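Switching back to a paper budget

11 January 2025

I kept my household budget in an app for years and stopped in December. The app was fine. It pulled in every transaction on its own, sorted most of them correctly and sent me a chart at the end of the month. I looked at the chart for a few seconds and closed it. When I went back through the old ones I could not remember reading any of them.

So I am doing it by hand again, the way I did when I first moved to Pultside and had very little to keep track of. I bought a ruled notebook with 86 pages. Each month gets a spread, which leaves plenty of room at the back for the car and the furnace.

The left page is what has to be paid: rent, power, phone, insurance, the loan. I write these in on the first of the month, before any of them are due. The right page is everything else, one line per purchase, with the date and the store. Groceries from Hovland take up most of it.

I wanted a separate way to see the savings goal, something larger than a notebook line. The goal is 3000 dollars by the end of the year, for the move to Grornevum. I have been thinking about a wall board for that, with a strip of tape for each deposit. Tape stays put when a sleeve brushes against it, and it peels off when you want to start over.

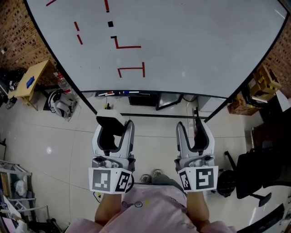

Whiteboard with lines in red and black, markers in the tray.

I have not bought one yet. The decent ones cost more than I want to spend in a month when I am writing down every coffee. For now the savings total goes inside the front cover in pencil.

Some things I noticed in the first days. Writing down a purchase takes a few seconds, but I have to remember to keep the receipt. I lost 2 already and had to look them up on the bank site, so the bank site is still part of this whether I like it or not. Cash is easier to track than I expected -- I take out the same amount each week and only write down what is left on the last evening.

The subscriptions were the real find. Copying them out one at a time, I came to a Gorasar storage plan I had forgotten, at 26 dollars a month. The app had filed it under "utilities" the whole time. I canceled it the same evening. 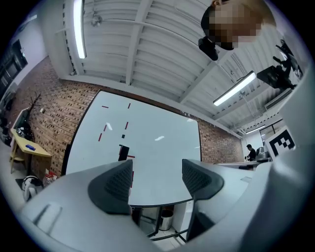
Red tape on a whiteboard.

I am less sure about yearly bills. The app spread them out for me. In the notebook I have a page at the back where I divide each one by twelve and put that amount on the left page every month, as if it were a bill. The car registration is in there, and the renter's insurance. I still need to add the dentist.

I will keep going through spring and then decide about the app. The account is still open, but I turned off the notifications.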